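The Flelldale Lights

The Flelldale Lights are an unexplained luminous phenomenon reported over the upland valley of Flelldale and the neighbouring moor of Wustonum. Most accounts describe pale or amber lights that hang low over the moor after dusk, drift against the wind and go out without a sound. The lights have been explained as vehicle headlamps, marsh gas, military flares and, by some writers on the subject, as craft of unknown origin. No single explanation has been accepted for all of the reports.

Description

Witnesses usually report between one and three lights. When more than one is seen, they are said to keep a fixed distance from each other, which has led some observers to suppose that they belong to a single large object. The colour is most often given as amber, though white and dull red are also mentioned. Sightings are generally brief. The longest in the local register is said to have lasted 30 minutes, with the lights remaining in view from the chapel at the head of the dale for the whole of that time.

Sound is rarely reported. A small number of witnesses have mentioned a low hum, and farming families on the Wustonum side have spoken of sheep moving off the high ground shortly before the lights appear. Neither claim has been tested.

History

Older stories from the dale speak of "lantern folk" who walked the moor road in June and led travellers into the bog. Folklorists differ on whether these tales refer to the same phenomenon. Similar stories are told in many wet upland districts, and the Flelldale versions were written down only after the modern reports had begun, so that later sightings may have coloured the telling.

The best-known modern case is the Dusta sighting, named after the farm above which it took place. Five members of a walking party reported two amber lights above the farm buildings. The lights rose together, stopped, and then moved apart until one was lost behind the ridge. The witnesses were interviewed separately and agreed on the number and colour of the lights, but not on their height or on how quickly they moved. A photograph taken by one of the party shows a single blurred point and has been of little use to either side of the argument.

Investigation

The fullest study of the lights is the Pathirana Survey, which placed watchers at three points along the valley and asked them to record the time, bearing and apparent height of anything unusual. By comparing the records, the survey was able to match several sightings with cars descending the pass road, which cannot be seen from the valley floor in daylight but throws its headlamp beams across the moor at night.

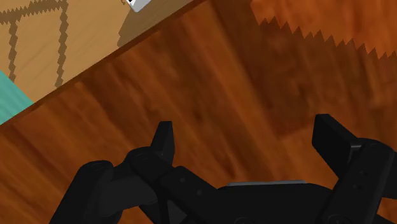 The survey left a smaller group of reports unresolved. In these cases the bearings did not point towards the road, or the lights were recorded by watchers at one station and missed at another. The authors of the survey declined to treat this as evidence of anything unusual and noted that mist had been present on most of the nights in question.

Proposed explanations

Refraction of distant headlamps through layers of warm and cold air is the explanation preferred by most sceptical writers. It accounts well for the colour of the lights and for their sudden disappearance, but less well for reports that are older than the pass road. Burning marsh gas has also been suggested, although the effect has not been reproduced under the conditions found on Wustonum. Supporters of an extraterrestrial origin rely chiefly on the Dusta sighting and on the movement of the lights against the wind.

In local culture

The lights appear on the sign of the inn at Flelldale and in the title of the parish newsletter. A public viewing evening is held on the moor edge each June, when weather allows.

Last updated: July 2026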